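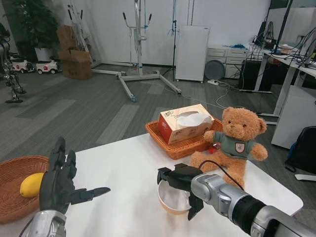 Brutside opened its brewhouse to visitors for one afternoon in November. Mitra Kazemi led the tour, starting at the mill and ending at the canning line. The main kettle holds 500 gallons -- the pilot kettle, roughly 200. 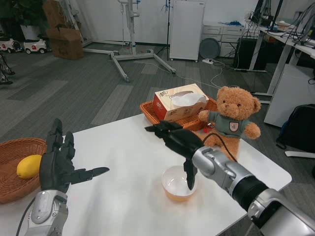

Fermentation runs in Prongate tanks with glycol jackets, each logged separately. Vsevolod Romaniuk, who handles the cellar, pulled a sample of batch 258 and read its gravity aloud. The next tour starts at 2 p.m. and includes the cold room.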